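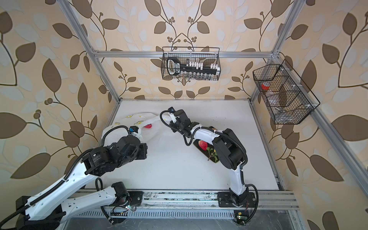

Budgeting for a second two-arm bench cell: what should be allowed for beyond the arms?

Category: Equipment planning
Asked by Clellwood Purchasing

Our organisation is preparing a capital request for a second bench cell, to be used for handling groceries and soft packaging. The present cell has two arms bolted to a front rail, an aluminium extrusion enclosure, a small camera on each wrist and mesh baskets for tools and spare parts. The work consists mainly of plastic carry bags with produce inside.

The quotation we hold from Kwok covers the arms and controllers only. We would be grateful for advice on the following:

1. Which items are commonly left out of a first budget?
2. Should wrist cameras be bought with the arms or separately?
3. How should consumables be treated? Our bags are thin, partly see-through and printed with lemons and leaves, and Finance has asked whether they belong in the capital request at all.

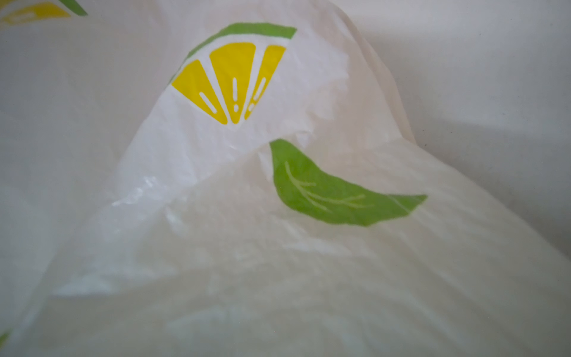 2 answers

Answer from Byung-chul Ahn
Accepted by the person who asked

I have prepared three requests of this kind and offer the following for consideration.

The enclosure should be a line of its own. Extrusion, brackets and corner fittings are inexpensive individually, but the labour to square and bolt the structure is routinely omitted. In our case assembly took 19 hours, none of which had been budgeted. Wall lining should be priced at the same time. If the linings are to be changed periodically so that the cameras meet different backgrounds, please allow for several sets.

Cameras may be bought separately, provided that the mounting bracket is confirmed in writing by the arm supplier. I would order one spare for every two installed. Delivery of our replacement took 9 weeks and the cell stood idle for most of that period.

Cabling deserves more attention than it generally receives. Hoses that loop over a moving joint will wear, and a replacement set per arm should be held on the shelf. Gripper fingers fall into the same category.

Consumables should be placed in the operating budget. Thin film bags stretch and tear with repeated gripping, and a bag that has been handled many times no longer behaves as a new one does. We order ours in cartons, all of one print, and record the change whenever the supplier alters the design — a new print can affect results, and the date is difficult to establish afterwards. Fresh fruit is charged to the same line.

Finally, I recommend a contingency of 30 per cent on everything except the arms.

Answer from Fikri Ginting

We went with Canix for the frame and they were fine. Check the depth of the bench before you order. Ours was too shallow and we had to send the rail back. I cannot comment on cameras.

Comments on this page

Clellwood Purchasing: Thank you both. Would a contingency of that size be accepted where the frame supplier provides a fixed price?

Byung-chul Ahn: In that case I would reduce it for the frame and leave it in place for cabling and spares. Please also confirm whether the fixed price includes delivery to the room or only to the loading dock.

Fikri Ginting: Canix was loading dock only. It took 4 of us to get it upstairs.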